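Bemow Under-Bed Storage Frame
Section 6: Fitting the slats and mattress

1. Lay the slat roll on the floor and cut the two ties.
2. Hook the first slat over the pegs at the head end. Unroll toward the foot.
3. Press each slat down until it clicks. There are 12.
4. Screw down the end slats with the 40 mm screws from bag C. Tighten by hand.

CAUTION: Do not use a power driver. It will strip the inserts.

5. Lift the mattress on from the side. Two people are needed.

Note: On Turimberg models the center rail (part 748) must be in place before step 2.

6. Make up the bed and slide the drawers in.

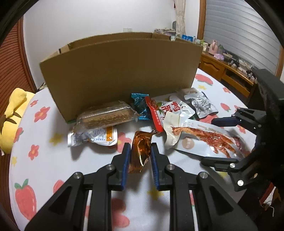 7. Check all screws again after a week of use, then every February.

Note: A light creak in the first few days is normal. If it continues, loosen the end slats a half turn and tighten them again.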